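Reading time: 6 minutes

Our folding room is getting automated. What does it change for the people in it?

Posted by Blandine Bailly, Mar 11, 2024

Hello all, first time posting so be gentle. I work in the folding room at a garment return and resale place. People send back clothes they don't want, we check them, fold them, bag them and off they go again. Been there a good few years, mostly on tops and knitwear, and I like it more than I let on to my manager.

Last month we got told that Sallmont (that's who owns us now) is bringing in folding arms from a firm called Hashemi. The first ones go in on the benches by the loading door and the rest of us get ours in June. There are 379 of us across the whole company if you count the other building, but in my room it's a much smaller lot and we all know each other's business, so you can imagine the talk at break.

They were very keen to tell us that no jobs are going. Fine, I'll take that for what it is. What they couldn't tell us was what I'd be doing all day. I asked and got "supporting the process", and when I asked what that meant I got the same thing again with more hand movements.

So what I'd like to know from anyone who's been through it: what is the day like? Do you stand there and watch the thing? Do you get moved about? And what happens with targets, because ours are per person at the moment and I'm one of the quicker ones, and I don't mind saying the bonus matters to me. I'm also a bit worried about the teaching part. They want two of us to spend time showing it how to fold, using a sort of grabber you hold in your hand, and I can't decide if putting my name down is clever or daft.

Sorry that went on. Thank you if you've read it all!

Pendina

It'll be fine, don't worry about it. We had machines put in at our place and everyone moaned for a month and then forgot. Get your union rep to ask about the bonus in writing.

Jernari

Hi Blandine, welcome. I'm in a workroom that does much the same as yours, only smaller, and we've had folding arms in for a while now, so I'll tell you how it went with us and you can pick out whatever fits.

The teaching first, seeing as you've got to decide on that soonest. I put my name down, mostly because it was four weeks off the normal line and I fancied a sit down (there was no sit down). You hold the gripper and fold with that instead of your fingers. It feels ridiculous to begin with. I've been folding jumpers since I was tall enough to see over my mum's ironing board and there I was, beaten by a sleeve. You've got two jaws that open and close and that's your lot, no thumb to smooth with, no little finger tucking the hem under. I had to work out what my hands had been doing all those years before I could do it any other way, and I went home more tired than I ever did from a full day of bagging.

They wanted the same fold over and over. We were down for 1,000 folds between the pair of us before anyone would even talk about switching an arm on, and if you rushed one it got thrown out and you did it again. They also wanted us working on different surfaces, with different stuff lying about, so we weren't always at a nice bare bench. I got quite fond of that part because at least the view changed. My tip is to ask for proper breaks on the teaching days and get them agreed before you start. Your wrist will know about it otherwise. Ask for a mat to stand on as well.

One thing I wish I'd pushed harder on is who gets to say what a good fold is. The setup people were happy with anything squarish. I wasn't! A top that's squarish with a corner hanging out looks shabby the minute it goes in a clear bag, and the customer doesn't care what folded it. Two-colour things were the worst for it, because every bit that's poking out shows up in the other colour. I ended up keeping a few folds on my phone to argue with.

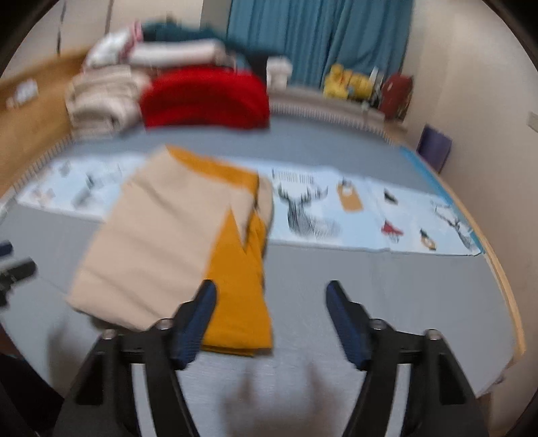
Beige and mustard one on the deer runner. Look at the points sticking out on the lower right, I'd have sent that back.

Once we'd got them to listen on that, things improved, and it was us on the floor who wrote the sheet that says what passes. So if you do put your name down, ask for that. It's the one bit of the whole business where I felt my years there counted for something.

Now the day itself. You don't stand and watch, or you do for the first week and then you get bored and start doing useful things. The arms do the plain stuff, T-shirts and basic tops. Anything with ties, pleats, hoods or slippery lining still comes to us. So does whatever the arm has made a mess of, and that pile can get big on a Monday-ish sort of day when the bags have been sitting. The work I've got left is fiddlier and more interesting, but it's also slower, and I miss the easy ones. I used to do a run of T-shirts and think about my tea. There's no thinking about your tea when it's all wrap dresses.

And that takes you straight to your bonus. We had a personal target too, and for a while they left it at the old number even though all the quick items had gone to the arms. I was one of the faster ones as well and my money dropped. It took us a lot of nagging to get it changed to a room target with harder garments counting for more. Ask now, before June, what the target will be and what it's based on. Pendina's right that you want it written down.

The other change I wasn't ready for was the quiet. We used to work facing each other and natter all day. The new benches are in a row, so I've got somebody's back to look at. We asked for the last few to be turned round and they did it, eventually. Small thing, but I'd ask for it.

Would I go back? Some days. My shoulders are better, I'll give it that. Good luck and do come back and say what you decided.

Blandine Bailly

Thank you both, and Jernari especially, I read yours out at break and there was a lot of nodding. I've put my name down for the teaching. I've also asked about the target and been told someone will get back to me, so I'll be asking again. The benches facing each other is going on the list too, I hadn't thought of that at all.

Contact us | © Community Help Pages | Back to top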